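Ticket 94: Rechter Handgreifer verliert Verbindung beim Seilkörbchen

Projekt: Grivell (Eigenbau, Gemeinschaftswerkstatt)
Gemeldet von: Alasdair Skinner
Status: in Arbeit
Priorität: mittel

Fehlerbild
Beim Greifen des Seilkörbchens bricht der Datenstrom des rechten Greifers ab. Der linke läuft durch. Im Log steht jeweils ein Timeout nach 1050 ms, danach meldet sich das Gerät am Bus neu an. Mit Schaumstoffwürfeln tritt der Fehler nicht auf.

Umgebung
Host: Purves, Kernel unverändert seit Februar
Erfassung: Vendudard, Zweig "handgreifer"
Marker: Würfel auf beiden Greifern, neu kalibriert am Di., 18. August

Verlauf
1. Greifer links/rechts am Host getauscht. Fehler bleibt beim rechten Greifer. Port damit ausgeschlossen.

2. Log über nacht mitgeschrieben, Greifer in Ruhe. Kein Abbruch in fast 46 Stunden.

3. Firmware neu aufgespielt. Keine Änderung.

4. Nachgestellt am weißen Tisch, Körbchen zwischen beiden Greifern, Arme nach vorn gestreckt. Das schwarze Kabel läuft unter dem rechten Greifer zum Oberkörper zurück. Verdacht: Zug am Stecker bei dieser Haltung.

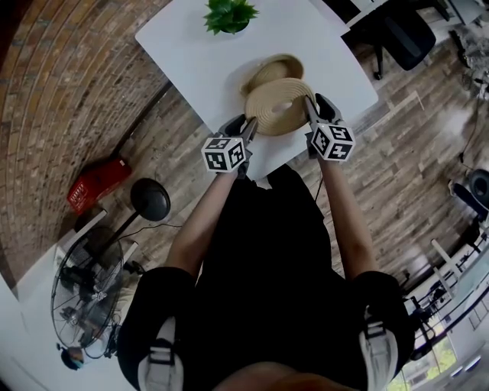 5. Kabel mit Klettband am Griff abgefangen, Schlaufe als Zugentlastung. 2 Durchgänge ohne Timeout, im nächsten wieder einer, allerdings erst beim Ablegen.

6. Stecker geöffnet. Lötstelle an der Masse matt, bewegt sich unter der Lupe. Nachgelötet, Schrumpfschlauch drüber.

Offen
Langer Durchgang mit Körbchen steht noch aus. Ersatzkabel bei Arnano bestellt, gewinkelter Stecker. Bis dahin Klettband am Griff lassen und Aufnahmen mit Lücken im rechten Kanal nicht in den Hauptordner verschieben.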